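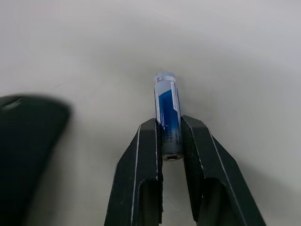
Small, blue and white, and with a socket in the end.

In defence of the drawer of small things

By Iulian Husar
January 13, 2022

I have been clearing out the kitchen drawer, the one everybody has, and it has taken me most of a week because I keep stopping to look at things. It's the little cylinders that slow me down. They are all the size of an AA battery, or near enough, and I used to tip the lot into one old tea tin and feel I'd been very organised.

My friend Hwa-young Baek keeps hers in a box with 16 compartments and thinks the tin is a disgrace. I have come round to her view, mostly. A thing with a little slot in its end wants to live near its cable, and it oughtn't to be rattling about among the ordinary batteries where you'll grab it in the dark for the torch - I have done this, more than once, and said some words.

But I do wish the makers would help us. The printing on these labels is so tiny that I need my reading glasses and the good lamp, and even then I give up halfway along. Two or three large, plain words would do me nicely. Until then I'm writing my own on masking tape, and I hope to reach the string by February.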